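Home | Stories | Poems | Back Issues | Submit | About

Print this page | E-mail this story

The 604 to Famau

Aug 12, 2023

So my aunt left me her half of a ferry. I know how that sounds. She'd bought it with a man in Plavwood back when the two of them were going to get rich taking tourists across to Famau, and then there were no tourists, and then there was no man, and for 24 years the thing just went back and forth with the mail and somebody's goats on it. It was called the Tumero. My half was the back half. (I asked the lawyer if that was a joke and she said it was in the paperwork.)

I went up in December, the worst possible month, with one bag and the wrong shoes. The only way in is the 604 bus, and it lets you off at the bottom of the hill by a shut-down bakery with SEZER painted over the door. From there you walk. I could smell the water long before I could see it, all diesel and cold mud, and I thought, well, there goes my inheritance.

I stayed in her house, up above the landing. I'd planned on 2 days. Sign the papers, sell to whoever owned the front, go home! But the first night I lay there listening to the boat bump against the tires on the dock, over and over, like somebody knocking who was too polite to come in, and I started to feel rude.

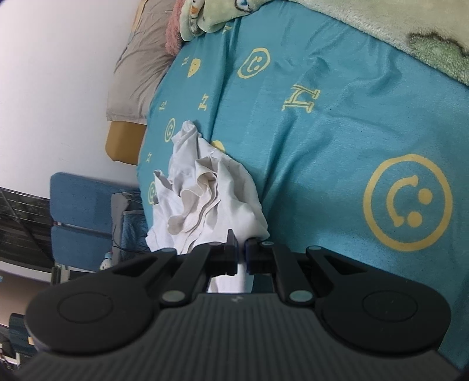

In the morning I put on her big green coat and went down. The captain was already aboard, drinking coffee out of a jar. She looked at the coat for a long time.

"You're the back half," she said.

"I guess I am."

"Back half does the ropes."

I told her I was only there to sell. She nodded like I'd said something about the weather and handed me a rope. It was stiff with frost and it weighed as much as a dog, and I dropped it in the lake, and she fished it out with a pole and handed it to me again. We had four passengers that trip, if you count the goat. It rained sideways the whole way over. My aunt's coat had a mint in the pocket, and I ate it, lint and all, somewhere around the middle where you can't see either shore.

"She ever say why she kept it?" I yelled over the engine.

"Kept what?"

"The boat!"

The captain thought about that until we were nearly at Famau, and then she pointed at the dock and told me to get ready with the rope.

Print this page | E-mail this story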